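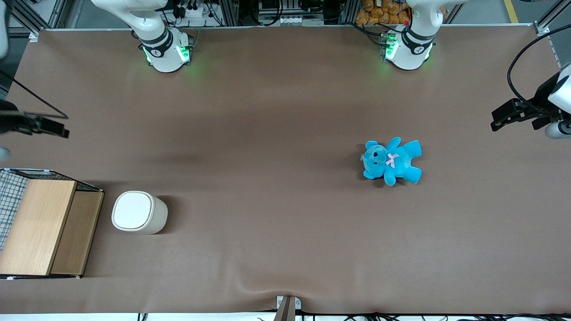
Is the robot going to replace the packers at Rostunis?

Management says it will take over the lifting, closing and sorting, and that the packers will be moved to other work. What that other work is has not been written down anywhere the packers have seen.

The woman who told me this has been with Rostunis for 20 years. She leads the returns and repacking room at the company's site in Arellano, where opened goods come back from stores and have to be checked, closed up and sent out again. She agreed to talk if I left her name out, and I have left out the names of everyone else too. We met in the break room at six in the morning, before her shift, and later she walked me through to see the two-armed station that the supplier, Grerkero, has been setting up since January.

She is not against machines. She wanted that on the record before anything else. "I was glad when we got the conveyor," she said. "I was glad when we got the lift tables. My back was glad. If somebody brings in a machine and I go home less tired, I'm going to say thank you."

So what is different this time? She took a while to answer. The conveyor, she said, did one thing, and everybody could see what it did. The new project has a name, Vallia, and a slide deck, and a great many words in it about freeing people up. "Freed up for what? I asked that in the first meeting. They said, for higher value tasks. I said, name one. The man from Grerkero said that would be a conversation for later."

That was in January. The conversation has not happened yet, by her account. When I wrote to Rostunis to ask, the company replied that staff are "at the center of the Vallia journey" and that roles will be reviewed "as the technology matures." I asked for an example of a reviewed role and got a second message thanking me for my interest.

The numbers are easier to get. On its best shift last year her room handled 1,837 items. The target for the station in its first phase is 600 a shift, and she says it has not come near it. Grerkero would not give me its current figure and said that early throughput was "not the right lens." It was, however, the lens used in the slide deck, which has a page with 600 printed on it in very large type.

"They picked the number," she said. "I didn't pick it. If I told my boss that my number was not the right lens, I know what he'd say to me."

Her main complaint has less to do with speed than with what gets counted as the job. The returns room deals with odd things: toys, boxes with lids, containers that have lost their labels, sets where one piece comes back and the other doesn't. A packer picks an item up, turns it over, feels whether the lid is tight, smells it if need be, and decides. Most of that happens in a couple of seconds and none of it appears in the work instructions. The engineers asked her to list the steps for closing a box. She wrote down three lines. They came back with a page of questions.

"How do you know it's closed? Well, I know. I heard it. I felt it. They wanted me to say how hard I push. I don't know how hard I push! I've never once thought about it."

She spent several weeks answering questions like these, and so did two others on her team. They were paid their normal hourly rate for it. I asked whether there had been any talk of a bonus, or of some share in what Rostunis saves if the thing ends up working. She laughed, and said they had been given a lunch. It was a decent lunch, she added, to be fair to them.

I find this the least discussed part of projects like Vallia. A company buys a pair of arms from a supplier, and the arms arrive knowing nothing about the work. What they come to know is taken from the people standing next to them, who are asked nicely, and who are mostly proud to be asked. Then it belongs to somebody else. I put this to a Grerkero engineer who was in the room that morning, and he said the packers' input was "hugely valued." I asked where the value showed up on paper. He said he was on the technical side.

He was friendly, and more open about the difficulties than his employer's website is. Lids are hard, he told me. Anything soft is hard in another way, since it changes shape when you take hold of it. Shiny plastic is a nuisance for the cameras. He said the team works on a few objects at a time, on a covered table, and moves on to the next batch when the results are good enough. I asked who decides what is good enough. "We do, with the customer," he said. The customer, in this case, means the operations office upstairs. The returns room is not part of it.

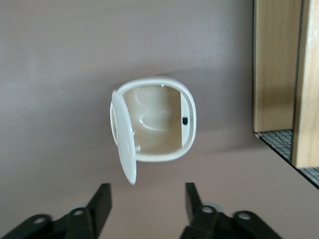 Training is the other word that gets used a lot at Rostunis, and the packers have learned to ask which kind is meant. There is training for the robot, which has a budget and a schedule. There is training for the staff, which so far has been a half-hour talk on where not to stand. My source would like to learn how to set up a task herself, and she thinks she would be good at it. She points to the white box with the hinged lid, the kind of thing that is trivial for her and apparently a whole topic for the engineers. With the lid swung open to the left, as the wrist camera sees it, and the two black fingers spread wide in front, she has opinions about the approach. "I'd never leave the lid hanging down toward me like that. I'd turn the box first. But that's not on their list, turning the box, so it doesn't get turned." She has mentioned it. She was told it would be passed on.

It may be that the engineers have a good reason for doing it their way, and I said so. She allowed that. She does not claim to understand the software. Her point is that she would like to be told the reason, and that being told is cheap.

What has changed for the people in the room so far? More than I expected, given how little the station does at present. The returns room used to have benches along both walls, and one row has gone to make space. The packers who worked there have been squeezed in with the rest. Breaks are now taken in two groups, so that somebody is always on hand if the engineers need an item fetched or a question answered. This was presented as temporary. The radio is off when the team is recording, and that one annoys people more than the benches do.

Then there is the matter of who gets to leave. Rostunis employs 59 people at the Arellano site, and in her telling the company has stopped filling jobs in her room when someone goes. No one has been laid off. The company made sure to tell me that, in both of its messages, and I have no reason to doubt it. But a room can get smaller without any layoffs at all, and the people left in it carry the difference. I asked Rostunis whether there was a hiring freeze in returns. The answer was that hiring is "aligned with business needs."

"We used to be able to swap shifts," she said. "If your kid was sick, somebody would cover. Now there's not enough of us to cover. Is that the robot's fault? I guess not. The robot is just standing there. But they don't hire, and when you ask why, they say Vallia."

Here I should put the other side, as far as it was put to me. The engineer argued that repacking is repetitive work, hard on the wrists, and that a site like this one struggles to find people who want to do it. The first part is true, and my source has the wrist brace to prove it. About the second part she was less polite. In her view there were plenty of applicants when the job paid a bit above the warehouses nearby, and fewer once it didn't. She has watched that happen over a good many years and does not think it takes an engineer to work it out.

He also said the arms would eventually do the dull items and leave the interesting ones to people. I have heard this at other workplaces and I would like to see it once. The dull items are also the quick ones - they are how a packer makes her rate for the shift. Take those away, keep the rate, and the job gets worse. I asked Rostunis whether the rate would be adjusted. That question was not answered in either message.

Would she stop the project if she could? She said no, and then thought again and said she would slow it down. She wants the second row of benches back until the station is doing real work. She would want someone from the floor in the meeting where "good enough" gets decided, paid for the time. And she'd want the other work, whatever it is, put in writing with a wage next to it.

"They've got a plan for every lid in this building," she said. "I'd like to see the page with us on it."

Her shift was starting. She put the brace on, tightened it with her teeth and went in. The company says the next review of Vallia is planned for the fall, and that staff will hear about the outcome through their managers. She is, as far as she knows, one of the managers they will hear it through.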